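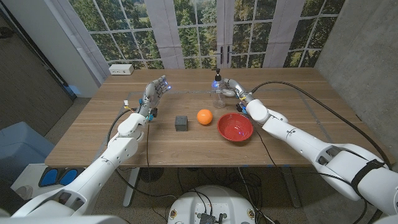 Furniture by the month comes to Stuleck, but the sums look familiar

6 Oct 2019

Households in Stuleck are being invited to stop buying tables, chairs and sofas and pay for them by the month instead. Firnance, the company behind the plan, calls its scheme Flikia and says it will cut waste, save people money and keep good furniture out of the tip. The first of those claims might turn out to be right. The second needs a closer look, and the third depends on records the company has so far declined to publish.

The offer is simple enough on the surface. For £48 a month a customer gets what Firnance calls a first home set, made up of a dining table, four chairs and a two-seat sofa. The contract runs for at least a year. After that the customer can hand everything back, swap any of it for something else, or carry on paying. A deposit of £300 is taken at the start and returned at the end, less the cost of any damage.

Twelve payments of £48 come to £576. That is real money in a town where the two second-hand shops on the market square will sell you a solid table and a set of odd chairs for a good deal less, and let you keep them. By the end of a second year the customer will have handed over £1,152 and will own nothing at all.

Firnance says this misses the point. In a written reply to our questions it said that customers were "paying for freedom" and that people who move often are badly served by the old way of doing things. There is something in that. Anyone who has tried to get a sofa down three flights of stairs on the last day of a tenancy will know the appeal of having someone else come and take it away.

But collection is included in the price only once. A customer who moves house in the middle of the contract and wants the furniture moved too must pay extra, and the charge is not shown on the Flikia website. It is in the terms, on page nine, where it is described as "a fair local rate". We asked what that rate was in Stuleck. We were told it would depend on the job.

What counts as damage

The deposit is where most arguments are likely to start. Wooden furniture picks up rings, dents and scratches from being used, and any table that has had a family eating at it for a year will show it. The terms say customers will not be charged for "light signs of daily life" but will be charged for "marks that affect the next user's enjoyment".

It is hard to see where one ends and the other begins. Firnance says its staff are trained to tell the difference and that photographs are taken at delivery and again at collection. Customers are free to take their own, and anyone signing up would be wise to do so. There is no outside body to settle a dispute. The first appeal goes to the branch and the second goes to head office.

The same scheme opened in Yilma in May, and the picture there is mixed. Firnance says 557 households in Yilma registered in the first weeks, a figure that appears in large type on its leaflets. It took two requests before the company would say how many of them had gone on to sign a contract. The answer was 191.

That is a long way short of the number on the leaflet, which is still being handed out in Stuleck this week with no mention of the lower one. Registering costs nothing and brings with it a discount code for cushions. Firnance says a gap between interest and contracts is normal in any trade, and that may be so, but most trades do not print the interest and leave out the contracts.

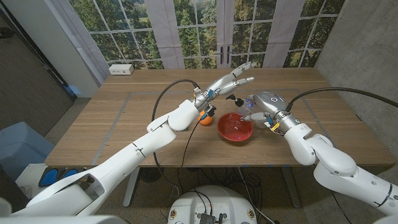 Wooden tables will be part of every first home set under the Flikia scheme.

None of the Yilma contracts has yet run its full year, so nobody knows how many deposits will be paid back in full. This matters more than anything else in the Stuleck launch. If most people get most of their £300 back, the scheme is a dear but honest way to furnish a flat for a short stay. If they do not, it is something else. Stuleck is being asked to sign up before the answer is in.

The green claim

Firnance leans heavily on the environment. Its posters say that every item will have "many lives", and the company has told the town council that renting will reduce the amount of furniture dumped in lanes and lay-bys around Stuleck. The council has welcomed the scheme on those grounds and has given the firm a year's use of a unit on the old dairy site at a reduced rent. It has not said how large the reduction is.

We asked the council whether it had any evidence that renting cuts dumping. It said the arrangement would be kept under review. We asked what would be measured during the review and were told that the details were still being worked out.

There are reasons to be cautious. The furniture in the Flikia range is bought new, so in the first year at least the scheme adds to the stock of tables and sofas in town. It will only pay off if the same pieces go out again and again. Firnance says it expects each table to be rented to several homes in turn, though it has no figures yet from Yilma and would not say what happens to pieces judged too worn to send out. Its brochure says they are "given a new purpose". Asked what sort of purpose, the company said it worked with a number of partners.

Vans are also missing from the brochure. Every delivery, swap and collection means a journey, and for now the furniture for Stuleck is being stored outside Yilma and driven over. The dairy site unit is meant to change that, but it will open as a showroom first, with storage to follow at a date not yet fixed.

Who it might suit

It would be unfair to say there is nothing here for anyone. People sent to Stuleck for a short job at the hospital or the college often rent bare flats, and a single van with everything on it would spare them several weekends of effort. Landlords with empty places to let may like it too. For them £48 a month is a cost of doing business, and they are better placed than most to argue over a scratch.

The trouble is that the advertising is not aimed at them. The posters at the bus station are aimed at young couples and first-time tenants, with the slogan "Why wait for a proper home?" For that group the deposit alone would pay for a good deal of used furniture, and a year's payments on top would cover most of what is left. Those with poor credit may find themselves turned down in any case, as Firnance runs a check on all who apply. It does not say so on the posters.

The second-hand shops, for their part, say they have noticed no change in trade. One has put a sign in the window reading "Buy it once".

The showroom opens on Saturday at ten, with free coffee and a prize draw for three months without payments. The small print says the free months are added to the end of the contract, so a winner must first pay for the full year. Anyone thinking of signing can ask for a paper copy of the terms at the door, and there is a cooling-off period of 14 days, which starts when the contract is signed and not when the furniture arrives. Delivery in Stuleck is currently quoted at three weeks.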